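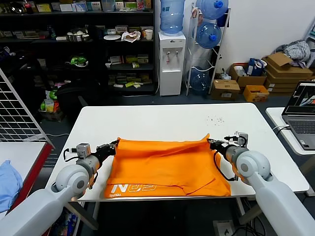 Monthly walk-through - Grerville building, ground floor
2025-01-22
Checked by: Zewditu Feyisa
Marks: OK / FIX / N/A

1. Exits and hallways
Front door - OK. Opens all the way, closer a bit slow.
Back door - FIX. Pallet from the Cakus delivery leaning on the push bar side. Moved it myself, needs a proper spot.
Exit sign over stairs - FIX. One bulb out. Same as last month.

2. Fire extinguishers
Lobby - OK, tag current.
Hallway by restrooms - OK.
Storage - FIX. Gauge in the red. Brovon to swap, called and left a mesage.

3. Electrical
Panel door shut, 3 feet clear in front - OK, just barely. Keep the mop bucket out of there.
Cover plates - 2 cracked, both in the break room. FIX.
Space heater under front desk - unplugged and tagged. Please stop bringing these in.

4. Floors and stairs
Entry mats - OK but curling at one corner. Tape for now.
Stair treads - step 7 loose at the nose. FIX this week, someone will trip on it.
Salt bucket by back door - nearly empty. Need a 20 lb bag.

5. First aid
Lobby kit - low on large bandages, burn gel expired. Reorder.
Eyewash - ran it, clear. OK.

6. Tables and shelving
Tables steady, legs locked - OK.
Tall shelf in storage - not anchored to wall. Říha said the brackets are on order, no date given. Nothing heavy on top untill then.

Open from last time: exit sign, shelf.
Recheck stairs and extinguisher before the end of January. Copy to front desk binder.

Z.F.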